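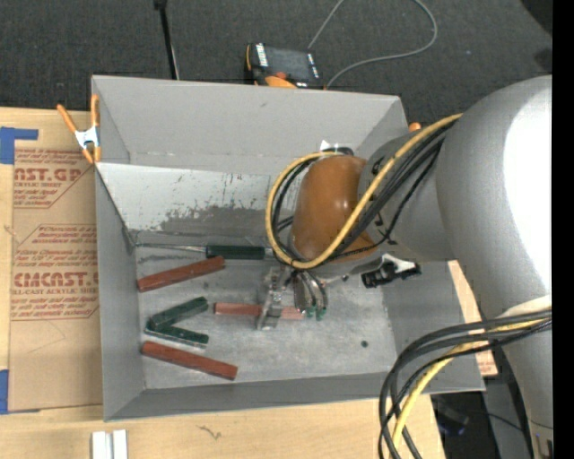

4. Setting up the sorting bin

4.1 Before you start

Trelness bins are supplied with sloped inner walls and a flat floor. The slope returns blocks to the floor when they are pushed against a wall. Place the bin on a level tabletop that can carry the full load. Do not stand it on a cloth or mat.

4.2 Placing the bin

1. Wipe the tabletop and the underside of the bin with a dry cloth.
2. Set the bin down with all of its base on the table. Leave at least 168 mm between the rim and the nearest table edge.
3. Press down on each corner in turn. If the bin rocks, turn it end for end and try again.
4. Check the rim for burrs. Remove any with a fine file and brush out the filings.

CAUTION: Lift the bin with both hands under the rim. Never lift or slide it with blocks inside.

4.3 Loading the blocks

1. Sort the blocks by colour and discard any that are split or swollen.
2. Lay them on the floor of the bin in a single layer, at mixed angles. Do not drop them in from above the rim.
3. Make sure no block is resting on a sloped wall.

Note: Blocks of different lengths may be used together, provided that each one can lie flat.

4.4 Cleaning and wear

Dark smudges and scrape marks on the walls just above the floor are normal and do not affect use. Scuffing of the floor is also normal.

1. Empty the bin.
2. Wash it with warm water and a mild soap. Do not use wire wool.
3. Dry it fully before reloading.

Inspect the walls every 2,000 cycles. Replace the bin if a scrape is deep enough to catch a fingernail, or if any part of the floor has bowed by more than 2 mm. Replacement bins are listed in section 29 under Lemness fittings.

Revised 4th January, R. Hubmann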